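Cookies help this blog remember your settings. By continuing to read you accept them. OK | More

Tethering and card copies on the Kakside job

9th September

Print this post | E-mail this post

The brief from Kakside was a magazine cover plus four inside portraits, all of the same sitter, the potter Paraskevi Chatzigeorgiou. Their art director, Hakim Ngau, wanted to see files as they were made. I usually work untethered on location, so most of my preparation went into the cable and the laptop.

I ran a 15-foot cable to the laptop on a low stand. The camera wrote raw files to the card and sent small JPEGs down the line. Sending raws over the cable is possible, but the preview lags on my machine once the buffer starts to fill, and an art director who is waiting for a preview will start talking to the sitter.

The cover crop was loaded as an overlay at 40 percent opacity. The Kakside masthead is deep, and it takes more of the top than the template suggests. I framed with the eyes a little below the middle line and left the background clean on the left for the cover lines. Hakim moved the overlay twice during the morning and I reframed both times.

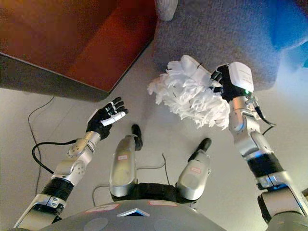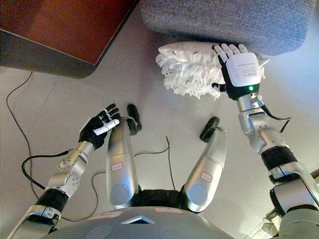

Lighting was one large octabox, camera left, feathered past the face, with a white V-flat on the other side. I metered f/8 at the near cheek and a stop and a half less at the far one. The background had its own head with a 20-degree grid. Paraskevi wears glasses, so the key went up until the reflection left the top of the lens, then came back down a few inches when her eye sockets got too dark. That adjustment took longer than any of the setups.

For the inside portraits I dropped the key and used the window, with the V-flat turned to its black side. Shutter speed came down to 1/125. A few of these are soft at full size and I've marked them as such in the selects.

Renaming went wrong. My Mulby preset numbers from the card and the laptop session numbers from one, so frame 2596 on the card had a different name in the JPEG set that Hakim had already flagged. I matched them by capture time, which worked for all but 13 files where the burst was faster than the clock stamp. Those I matched by eye. Next time the session will be set to inherit the camera number before the first frame.

The final edit was 14 retouched files, sent as 16-bit TIFFs with a flattened JPEG of each. Amine did the skin work on the cover and I did the rest. Drakos proofed it on their coated stock, and the shadows on the sweater closed up, so I lifted the bottom of the curve by four points and sent the cover again. The second proof was accepted.

Print this post | E-mail this post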